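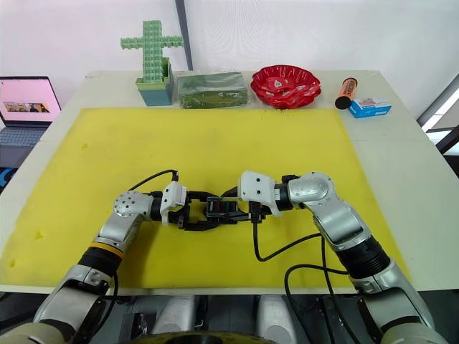 Issue 277, page 6

Visit report: Druvden paper mill, Momdale

The mill at Momdale opens to visitors on two days a year, and members took up places on the May date. The site makes uncoated book paper and a smaller quantity of coloured card. Weronika Tokarz, who runs the wet end, led the morning group.

We began at the pulpers. Baled pulp goes in dry and is broken up with warm water until it pumps easily. Refining follows, and the plates are changed when the drainage test falls outside limits - the test bench stands beside the machine, so a sample can be read within minutes of being drawn.

The paper machine was running a cream shade at 200 metres a minute, which is slow by modern standards but suits short orders. The wire section was replaced last year by Bajpai and the old suction boxes were kept. Drainage across the width is said to be more even than before. We were shown two reels from the same shift and could find no difference in look-through.

Dyeing took up most of the questions. Yellow is the awkward shade: small traces of blue left in the pipework turn it green, so yellow card is made directly after a full wash-down. Broke from coloured runs is stored by shade and returned only to the same grade.

The finishing room was noisy and the talk there was hard to follow. Sheets are cut on a Disar rotary cutter and stacked for 2 days before wrapping, to let the moisture level out. Trim goes back to the pulpers by air duct.

Ear plugs are supplied at the gate, and flat shoes are required on the stairs to the dryer gallery. Parking is on the river side. The next visit is in August 2026 and names should reach the secretary in writing.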